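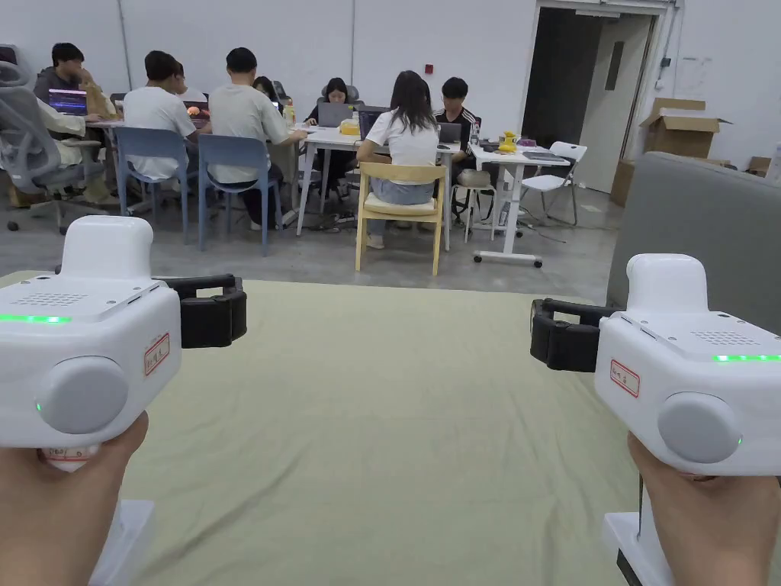

October, 08:40

Month-by-month pages for Mindport and Tidimton. Continuing from the shoulder season entry. Purpose today is to get the "when to go" ratings out of the old spreadsheet and into Colus, check them against the ferry figures, and decide whether the autumn text can stand as it is.

State of things at start:

Temperature and rainfall tables loaded for both towns. Sunshine hours loaded for Mindport only. Tidimton has no sunshine recorder, and the old pages borrowed the Mindport values without saying so. I have left the field blank. Colus treats blank as missing and rescales the other weights, so the rating still comes out, with a flag.

Crowding was previously an editor's guess on a five-step scale. Replacing it with ferry foot passengers plus the overnight count from the Golob guesthouse group. Neither is a true count of visitors. Foot passengers include people who live on the far side and work in Mindport, and the Golob figures miss everyone in flats and on the campsite. Used together they at least move in the same direction through the year.

09:25

First run. Ratings by month for Mindport look sensible from January to August and wrong after that. September comes out below July, which contradicts every reader letter we have and also my own experience of queueing for the July boat. Checked the inputs. Daytime high, night low, rain days all fine. Crowding for September was 3056 foot passengers, which is plausible for a quiet week and absurd for a month. Went back to the file from the ferry office and found they switch from monthly to weekly totals when the winter timetable begins. The column heading doesn't change. There is a note on the last sheet which I had not opened.

Odd that a low crowding number should pull the rating down at all. Second fault, then. The crowding weight had the wrong sign in the shoulder months, copied over from the old spreadsheet where a high value meant quiet. In the summer months someone had already corrected it by hand. So the two errors were partly hiding each other. Fixed both, with a comment in the file.

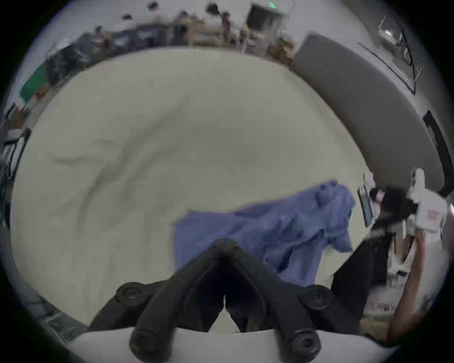
Rerun at 10:10. September now top for Mindport, with June next and May close behind. October drops sharply, mostly on daylight and the reduced boats. I think the October drop is too steep for anyone who comes to walk, but the rating is meant for the general reader and I am not going to tune it month by month until it agrees with me.

Tidimton is flatter. It is further inland, colder at night, and hardly anyone stays there, so the crowding term does very little. Best month by rating is June. The existing text says "come in September for the colour", which is a separate matter from comfort and should be kept, reworded so that it doesn't sound like a claim about the weather.

Rain days. The definition needs writing down once and for all. Old pages used any measurable rain. The climate tables use a higher threshold. That explains why the old Mindport page gave 17 rain days for October and the tables give fewer. Readers plan around whether a day out is spoilt, so the higher threshold is more use to them. Going with the tables throughout and putting the definition in the footnote of every month page, same wording each time.

11:30

Call with Fanni Farkas. Points noted:

She wants the word "ideal" removed from all month pages. Agreed. It appears in April, May, June and September, which makes it useless in any case.

She asked whether sea temperature should be in the rating. I said no for the moment. It would favour late summer heavily and most readers of these pages do not swim. It can go in the text. Sea lags air by several weeks here, so September water is warmer than June water, and that is worth a plain sentence.

She is unhappy with "average temperature" given as a single number. So am I. Daytime high and night low from now on, labelled as such. The single figure led at least one reader to pack for a mild evening at Tidimton and write to us afterwards.

Museum and castle hours are still to be confirmed for winter. Fanni has the contact. 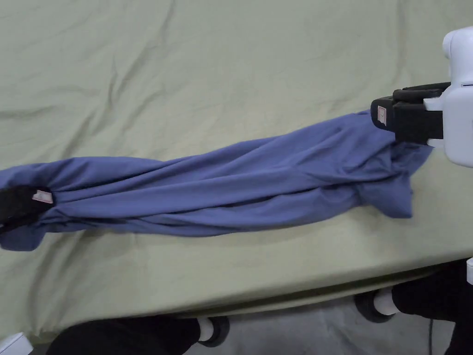 Packing section. The current advice for autumn is a list carried over from a different destination altogether (it mentions sun hats for the square). Draft replacement:

"September days in Mindport are often warm enough for short sleeves until late afternoon. Evenings by the water cool quickly, and a jumper and a windproof layer will cover most of the month. From October, add a proper waterproof and shoes that can cope with wet cobbles. If you are going on to Tidimton, expect colder nights and pack for them."

Will do. The layer wording can be reused for April with the months swapped, but April needs the waterproof from the start.

13:50

Transfer times. Bus from Mindport quay to Tidimton is given as 90 minutes on our page. The winter timetable has the same figure for the through service, but only the morning and evening buses run through. The midday one requires a change at the Golob turning, with a wait that varies by day. Added a line. A reader arriving on the noon boat in October would otherwise be stuck for the afternoon, and the only shelter at the turning is open on the windward side.

Also corrected the last boat. We had the summer time on the November page. No idea how long that has been there.

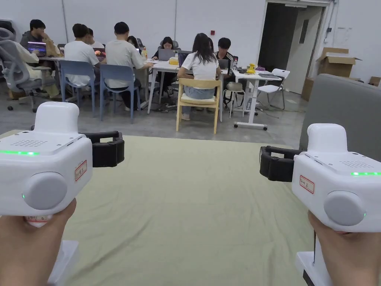 14:45

Prices. I would like a cost line next to the crowding line, but the data isn't good enough. Golob publish three rate bands and the band edges move from one year to the next. This year the low band begins 6 days earlier than last year. If we print a date it will be wrong by the next edition. Suggest "rates usually fall once the summer timetable ends" and leave it there.

Checked whether price could stand in for crowding where ferry data is missing (February, boat in dry dock). Tried it for the other winter months, where both exist, and the agreement is poor. Rates stay at the bottom band all winter whatever the numbers do. Dropped the idea. February crowding left blank and flagged like the Tidimton sunshine.

15:40

Export from Colus to the page template. Degree signs came out as question marks on all the Tidimton pages and none of the Mindport ones. Encoding set wrongly on the Tidimton template. Changed, re-exported, fine. The missing-data flag prints as an asterisk with no footnote attached, so at present it refers to nothing. Needs a line in the template, not done.

Outstanding:

Convert the ferry weekly totals to monthly for all winter months, splitting weeks that straddle a month end by days.
Footnote for missing data.
Winter opening hours, with Fanni.
Remove "ideal".
Check the December page for the market dates, which still read as last year's.
Ask the ferry office whether a foot passenger on a return ticket is counted once or twice. If the answer differs between the summer and winter files, September has to be run again.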